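ok laundry thread bc three of you asked how the new corner is going and I have a minute before the bus

so. stacked machines. finally. both white, both front loaders, one on top of the other. I gave up a whole closet's worth of floor for the old pair and now it's one footprint. should of done it years ago

total damage was 2,365 with the stacking kit and the guy's time. the first quote was from Matheson and I'm not going to type that number, I'll get upset again

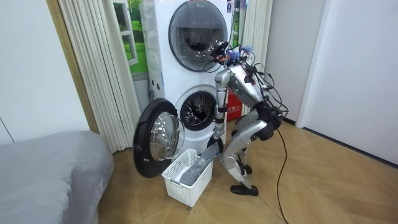
Laundry corner, bottom door open, gray stuff on its way to the basket

the pleated curtain stays btw. cream, goes all the way to the floor. Elspeth Rennie (my sister in law, hi Elspeth) wants me to swap it for a real door. a real door needs swing room. where. WHERE

things I'd tell you if you're stacking:
measure with the doors OPEN. both of mine are big and round and the bottom one swings left, all the way out. I taped it on the floor first. took 2 tries

also the wood floor. yes I kept it. yes I know. put a tray under yours if you're the worrying type, I'm looking at one from Hillo but it only comes in beige and the reviews are all over the place

the basket!! lots of questions about the basket. white plastic, little rectangular holes all over the sides. it goes on the floor right under the open door and everything just drops down into it. no more carrying wet towels across the room against my shirt

it was 25 bucks for the pair, other one lives upstairs and is full of soccer stuff as we speak
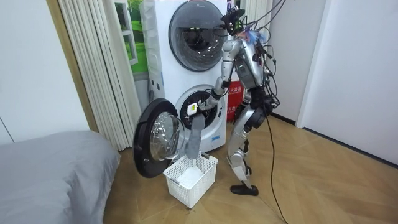
ok other thing. PULL, don't scoop. long skinny stuff like socks and tights gets wound around everything else and if you grab the whole lump you drop half of it. one piece at a time, let it hang down into the basket, go back for the next. slower but I've quit finding socks on the floor on Tuesday that I washed on the weekend

and feel around the rubber part of the door before you shut it. the fold at the bottom eats baby socks. also a hair tie, also somehow a dime

leave the bottom door open after, mine gets a smell by the next day if I forget. top one I don't bother

someone asked about detergent, I use the Sania unscented, less than the cap says. way less. my towels were crunchy for a year and it was all soap

grays get their own load now. that's new. used to throw them in with the whites and everything came out the color of dishwater, my husband said it looked "coordinated"

still to do: a shelf for the soap, somewhere to hang the stuff that can't go in the dryer, and a light that isn't awful. if anybodys got a clip-on light they like send it to me

bus is here. will answer the stacking kit questions tonite, and no I don't remember the model, it's on the receipt, the receipt is in a drawer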